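# Preparing for a First Visit to an Outpatient Specialty Clinic

This entry continues the series on using hospital services in and near Nellberg.
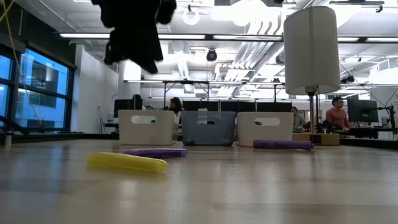
*Yellow and purple on the tabletop.*

Patients referred to a specialty clinic for the first time often arrive with incomplete records. The consequence is usually a second appointment, and at the Protbridge respiratory clinic, where I worked in patient services for 11 years, a second appointment could mean a wait of six weeks. The following guidance reflects that experience. It does not replace the instructions issued by your own clinic.

**Records.** Request copies of test results from the past 12 months before the visit. Imaging should be requested separately from the written report, as the two are frequently held by different departments. At Protbridge, the records desk required a signed release for each department, and a form sent without a date was returned by mail.

**Medication.** Bring a written list that states the name, dose and time of day for every medicine, including those bought without a prescription. Inhalers and eye drops are the items most often left out. My former colleague Rajkumari Shakya asked patients to bring the containers themselves, and I have continued to recommend this to relatives.

**Arrival.** Most clinics ask new patients to check in about 30 minutes early. Registration at the Nellberg site has moved to the second floor, and the parking structure on the east side no longer connects to the main lobby. Patients who use a wheelchair or walker should enter from the north driveway — the ramp there is covered.

**During the appointment.** Write your questions down and give the most important one first. A companion may attend unless the clinician asks otherwise. Interpreters are provided without charge but must be requested when the appointment is made.

**After the appointment.** Ask for the visit summary before leaving the building. It should state who will order any further tests and how the results will reach you. Where a summary names a department only, ask for a direct telephone number.

Braulio Xolalpa wrote in response to the November entry to ask whether a referral expires. At Protbridge it remained valid for six months from the date of signature, and the referring office could renew it by telephone. Other clinics set their own terms, and the scheduling desk can confirm them.

The next entry will address billing statements and the process for requesting an itemized copy.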